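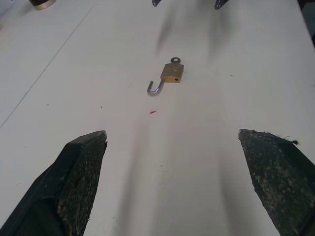

Open day demo check, Dreltham hall, 20 Oct 2020
Checked by: Abundio Manríquez

Emergency stop within reach: Yes. Label is on the wrong side.
Visitor line 200 cm from table: No. Tape was at 100. Moved.
Grip pads: Worn, tip fraying on one finger. Wolik calls this cosmetic. I'd like that in writing.
Padlock, key in, shackle open: OK as a prop. I doubt it shows visitors much.
Table surface: Specks, one red. Wipe down.
Speed limit set: Told so by Janico. Not shown.

Result: Hold until the last item is shown to me.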